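# Flullero

**Flullero** is a method for training two-armed robots in simulation to open and close household drawers. It was developed at the Zokau laboratory in Workivthorpe and is used mainly to study how well a learned skill carries over to rooms the robot has not met in training.
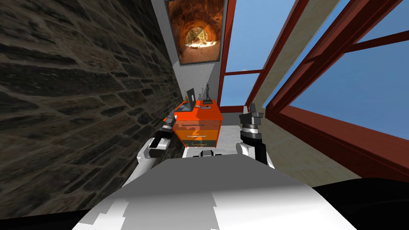 *Simulated view from the robot, with both arms extended toward an orange three-drawer dresser.*

## Method

Training starts from 200 demonstrations recorded by a human operator in a single simulated room. Flullero then replays each one in altered rooms, changing wall surfaces, furniture colors, lighting and the small objects left on top of the furniture. A replay is kept only if the drawer ends up within a set distance of its target position. The robot's controller is trained on the kept replays, using the onboard view and the joint positions of both arms as input.

The tilt of the viewpoint is also varied. Earlier versions held it level, and the controllers they produced often missed the handle when the torso leaned.

## Results

The standard test, known as the Chaudhary set, has 600 trials spread over 11 rooms. Controllers trained with Flullero opened the correct drawer more often than those trained on the original demonstrations alone. The gain was largest for top drawers. Bottom drawers remained difficult, and most failures there came from the gripper losing the handle partway through the pull.

## Limitations

The method covers only sliding drawers with bar handles. Hinged doors need a separate set of demonstrations. Version 2 added pulls made with either arm, but does not choose between the arms on its own.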